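Kitchen rules for a two-arm helper

Since May we let a Botus pair help at the tea table, and before every session I go through the same short list. It started from the Druvar sheet of good practice, which has 34 points and is too long for a kitchen. I kept eight.

1. Clear the table. Only the things needed for the task may stay on it.
2. Learn every new movement with an empty kettle. Next comes cold water, and hot water only when an adult is standing at the stop button.
3. A kettle is held by the handle, never by the lid or the spout.
4. Put the cup down before the kettle is lifted. The free gripper stays open and away from the spout.
5. Keep your own hands 30 cm from any moving part. If you must move the cup, press stop first.
6. Fill the kettle less than half. A full one is heavy for the wrist, and it swings.
7. Wipe the camera lenses with a dry soft cloth before you begin. Steam and finger grease make a milky picture, and then the arm should not pour.
8. Look at all camera views before you press start, also the ones at the wrists. If one view shows you nothing useful, wait and find the cause. 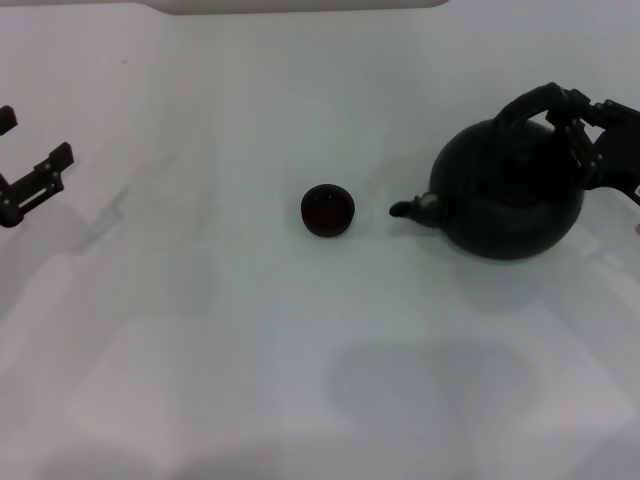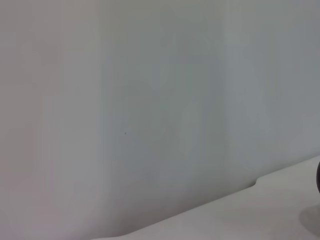
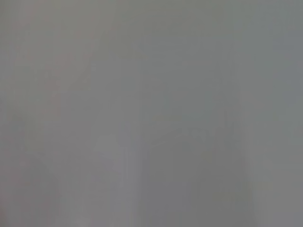 With rule 8 I was lazy for a long time. The main view is so pleasant to look at — one forgets the others. Now I say the name of each camera aloud, and my family has stopped laughing at it.

For cleaning the finger pads, use a cloth with a little mild soap, power off. Do not spray anything on the joints. Check also the small screws once in a month and write the date on paper inside the cupboard door.

Comments

Reader in Ediner, 20th October: Very useful, thank you. Do you use rule 6 also for a milk jug?

Author: Yes, for jugs the same. Milk is worse to clean!

teapot_on_tray: We have the Estrella arm and I would put rule 5 first. My kids read only the top line of any list.

Guest: What cloth do you use for the lenses?

Author: The kind for eyeglasses. I keep two, one is always in the wash.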